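This site uses cookies to keep you logged in and remember your region. Accept | Manage settings

Filed under: Range Safety, Gear Care, Club Notes

My pre-season rifle check, with comments

I run through this list every November before my first trip to the Notanside range. I shoot a Watell bolt gun, so adjust for whatever you own.

[x] Unloaded – magazine out, bolt open, chamber checked by eye and by finger. I do it again if I leave the room, even just for coffee!

[x] Bore clear. One dry patch, then a look from the breech end with a light. Fine this year.

[x] Action screws. Mine get 40 inch-pounds, but go by your own manual. The rear one had backed off a hair (same as last year, grr).

[ ] Scope rings. One screw has a chewed-up head, so I'm waiting on a new set from Provutent. No shooting past 100 yards till they're on. 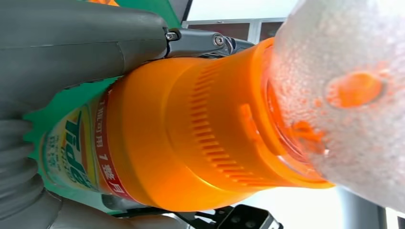 [x] Safety catch. Clicks on and off cleanly, and the trigger stays dead with it on. I test it 3 times with the chamber empty.

[x] Sling studs. Gave them a good hard tug and nothing moved.

[!] Ammo. I had 107 rounds left in the old can, and a few had green spots on the brass. Those went in the dud bucket at the club – please don't put yours in the trash.

[x] Ear and eye protection. New foam cups on my Lumanlan muffs, and wow, what a difference. The old ones had gone stiff as toast.

[ ] Case locks. One key is missing. Still looking in the truck.

I'll recheck the action screws after the first box.

Recent posts
- Cleaning rods: coated or bare?
- Notanside range: winter hours
- Watell trigger, 682 rounds later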